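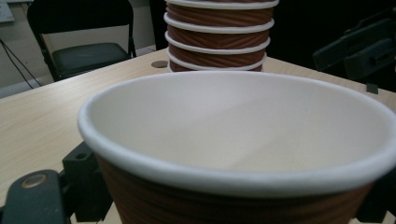 Ripple cup

A ripple cup (also ripple-wall cup, in some places just "ribbed cup") is a throwaway paper cup for hot drinks with a second, ridged layer of paper round the outside. The ridges hold a little air against the wall so the cup can be picked up without a separate sleeve. Common in cafes, offices, station kiosks, church halls.

Build

Three parts, usually. An inner cup, white or off-white, with a thin lining to stop the drink soaking in. A base disc, pressed in from below. An outer wrap, ridged – straight up and down, slanted or wavy – and glued at the seam. The rim is the top of the inner cup rolled outwards, and it is left uncovered by the wrap. The roll stiffens the mouth and gives the lid something to grip.

Brown and reddish-brown are the usual colours for the wrap, black next. White is made but shows marks. Printing over ridges comes out poor, so many sellers stick to plain.

Sizes

Sold by the fluid ounce even where everything else is metric. The 12 oz and 16 oz are the ones most offices buy. Lids go by rim width, not by how much the cup holds, and the two sizes often share a lid. Not always – see Lids.

Stacking

The cups taper, so they nest. In a stack only the rims and a short band of each wall show. Ripple cups nest less closely than single-wall ones because the wrap takes up room, and a sleeve of them is taller for the same number. Pushed down hard they jam. The usual fix is a twist, not a pull, as pulling tends to bring up two or three together and the spare ends up left on the desk.

Stacks are kept upright or upside down. Upside down keeps dust out of the top cup, but puts the rims on the table. Both habits have their defenders.

Lids

Flat or domed, plastic or moulded fibre. Makers' rims differ slightly and a lid from one may sit loose on another. Check before ordering a full case.

History

Single-wall paper cups are much older. In the Florkstead area the local name "Doltness cup" is given to a stiff ribbed cup sold from 1963 by a stationer's in Doltness, according to Abimbola Okeke's short history of the town's shops. Whether it had a true second wall is disputed. Kgomotso Baloyi thinks it was a plain cup with a card band; no cup has been found to settle it.

Disposal

Depends on the lining. Plastic-lined cups need a mill that can seperate the layers, and many kerbside rounds wont take them. Lids go in a different bin. Rinse first.

See also

Cup sleeve
Paper cup
Vending cup

Page last changed February 2026 by Ayodele Anozie. Lids section needs a source.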